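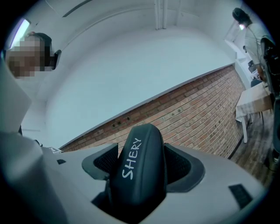 Stop averaging the demos

Read the Wumora result twice now. The claim, if you skipped it: train a policy on hand-held gripper demos from a bunch of people, throw everything in one pile, more is better. 210 demos beats 111, nice curve going up, done.

I don't buy it. Or I buy the curve and not the reading of it.

So-yul Lim reran the thing on our side in October. Same task, same network, but she kept a tag for who held the gripper. 166 demos total. Then she trained on one person at a time. Chalerm's 27 alone came out nearly level with the whole pile. Twenty seven! Mine were useless, for the record. I hesitate before every grasp and the policy learned to hesitate, beautifully.

So what is the big pile buying? Mostly it washes out people like me. Fine, but thats an expensive way to do it, and you pay in hours of somebody's wrist.

Hand-held is still the right idea. Cheap, quick, you can do it at a table in a normal room, no arm to babysit. One finger with a name lettered on it and you already know which tool made which data. Do the same for the people. A tag. One column in a spreadsheet.

Aisling Madigan's objection, and its a fair one: pick the smoothest operator and you get a narrow policy, falls over when the cup moves. Maybe. We only tested one task, and Chalerm is one guy. But then test for that. Report per-person numbers next to the pooled one and let readers see the spread. Wumora didnt, Ornex didn't last year either, and both had to know who was holding the thing.

Until then I'm reading every "scales with data" plot as "scales with whoever showed up Sunday."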